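Planning and Budgeting for Lab Equipment
Unit 5 handout: Costing a small manipulation bench
Lucrezia Ferraro
Revised 2021-09-27

Read this before the budgeting session and bring your draft equipment list. The running case is the Fallham teaching lab, which wants one table-top arm station for student projects on handling dishes and other household items. The lab has to submit its request in January.

5.1 Start with the task

Most weak requests start with a catalog. The writer picks an arm, then looks for a reason to own it. Write the task down first, in one or two sentences, in words the person approving the money would understand. For Fallham the task reads: "Students program an arm to pick up, move and set down ordinary tableware on a covered table."

From that sentence you can pull out most of what you need to ask a supplier: how far the arm must reach, how heavy the heaviest item is, how wide the gripper must open, and how the arm will sense where things are. Weigh and measure the real items. A serving plate and a teaspoon ask very different things of the same gripper, and a thin rim is harder to hold than a solid block.

5.2 What goes on the list

Students tend to list the arm and the computer and stop there. Look at a station in use and write down everything you would have to buy or borrow to have the same thing on your own bench.

The arm at work below is a PiPER, with its gripper lowered into a bowl that sits on a large plate. Notice how much besides the arm is there: a camera bracket on the arm, several cables held with ties, a long cable running down across the table and over one of the spoons, a gridded tablecloth, a green backdrop, and the dishes themselves. Cable routing is a planning item too. If a cable lies across the work area, the layout has to allow for it or you pay for longer leads and better clips.

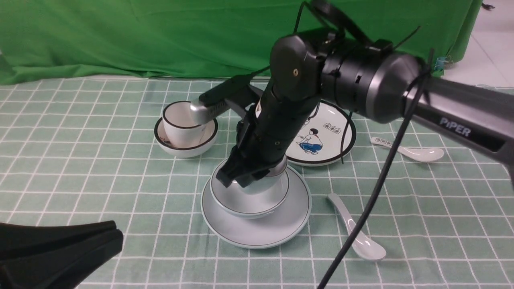
5.3 Sorting the costs

Put every line under one of these heads.

Capital: the arm, gripper, camera, computer and table. Bought once, and usually subject to the purchasing rules for large items.

Fitting out: brackets, clamps, power strips, cable ties, cloths, lighting, emergency stop. Cheap one at a time, easy to forget, and often not allowed on the same order as capital items.

Consumables: anything that wears out or breaks. Ceramic dishes belong here. Fallham plans on 60 pieces of tableware for the first year, bought in one pattern so that replacements match.

Labor: setup, training and upkeep. The lab allows 132 staff hours for the first year — more than most students guess.

Reserve: money held back for what you missed. Show it as its own line. Do not hide it by rounding up the others.

5.4 Comparing quotes

Fallham asked two suppliers, Lollier and Nastus, to quote for the same written list. Lollier quoted for a full station, delivered and set up. Nastus quoted a lower price for the arm and gripper only, with a delivery time of 8 weeks and setup left to the buyer. The two totals can't be compared as they stand. Add the missing lines to the Nastus quote, including the staff hours, before you put them side by side.

Check in each quote:
Is shipping included, and import duty if any?
Which cables and mounts come in the box?
How long is the warranty, and who pays return freight?
Are spare gripper fingers sold separately?
Is there a yearly software fee?

A third firm, Nouri, offered a service plan at 2000 dollars a year. Treat a plan like this as a running cost and carry it through every year of the budget. It does not belong in the purchase price.

5.5 For the session

Draft a one-page budget for the Fallham station using the heads in 5.3. Mark each figure as quoted, looked up or guessed. Next to each guess, write the name of the person or firm you would ask to replace it with a quoted one. Bring two printed copies — one will be traded with another group for checking.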